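Stakberg Health District Newsletter
Maternity and Newborn Services
15 June 2021

Changes to stillbirth reporting and newborn assessment records

The district has revised the way its maternity units record stillbirths, early losses and births near the limit of viability. The new procedure took effect in May at the Tristell and Montes sites. The Ondari clinic, which does not have a delivery ward but does receive unplanned births, will follow the same procedure when its new record system is installed.

The revision follows an internal review of 351 records covering stillbirths, newborn deaths and births before 28 weeks. Reviewers compared the delivery note, the newborn chart and the registration form for each case. In 279 records the three documents agreed on gestational age, birth weight and time of assessment. In 61 there was at least one difference between documents. The remaining records were missing one of the three forms and could not be compared.

Most of the differences concerned gestational age. The delivery note usually gave age in weeks and days, taken from an early ultrasound. The registration form asked only for completed weeks, and in several cases the figure had been rounded up. A pregnancy of 23 weeks and five days is 23 completed weeks. It should be entered that way on any form that asks for completed weeks, and the days should be kept on the delivery note.

A smaller group of differences concerned the time at which signs of life were checked. The old newborn chart had one box for this entry. Staff used it in different ways: some wrote the time of the first check, some the time of the last, and some the time the chart was filled in. The box has been replaced by a short table with a separate line for each check. Each line has space for the time, the method used to listen for a heartbeat, the result and the initials of the person who carried out the check.

The review was limited to paperwork. It did not examine clinical decisions, and its findings should not be read as a measure of the quality of care at any site.

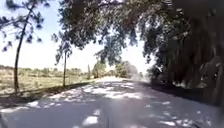

A tree-shaded stretch of paved road.

What the new form requires

For every birth with no obvious signs of life, two members of the clinical team now make and sign separate entries. One of the two must be trained in newborn resuscitation. If only one qualified person is present, that person signs the first line, and the second line is completed after a colleague arrives. The time of the second entry must be the true time of the check.

Low body temperature can make a heartbeat slow and hard to hear, particularly in a very small baby. The form therefore asks for the baby's temperature at the time of each check. It also asks whether a monitor or a stethoscope was used. "Not done" is an acceptable entry and should be written out in full. A blank line will be returned to the unit.

Where resuscitation is started, the existing resuscitation chart is still used. The start and stop times should be copied to the new form so that the two can be matched later. Where the parents and the team have agreed in advance on comfort care, the form has a line to record the date of that discussion. Notes of the discussion stay in the mother's chart and are not copied.

Any breath, heartbeat or definite movement after delivery means that the event is recorded as a live birth, at any gestational age. If the baby later dies, a birth registration and a death registration are both needed. This rule has not changed. It is repeated in the revised guide after questions from both delivery sites.

Handling of older records

Corrections to the 61 records are being made by a dated note attached to the original. The original entry stays readable. Families will be contacted only if a correction changes a registered document, and contact will be made by letter first, with a telephone number for the maternity office. Families who do not want further contact may say so on the reply slip.

Parents may ask for a copy of their own records at any time. A request form is available at the front desk of each site. The usual copying fee does not apply to records of a stillbirth or newborn death.

Training and supplies

Training sessions on the new form last one hour and are held at Tristell and Montes. Staff from Ondari may attend at either site. The session covers completed weeks, the order of entries, the two-signature rule and the correction of errors. Attendance is required for midwives, delivery nurses and physicians who attend births. It is optional for records staff.

The first print run was 200 pads. Units should discard any remaining stock of the old newborn chart, including copies kept in transport bags and emergency carts. Replacement pads can be ordered through the supply office using the same order line as the delivery note.

Questions about how to complete the form should go to the maternity records desk at Stakberg. Questions about an individual case should go to the senior midwife on duty at the site where the birth took place.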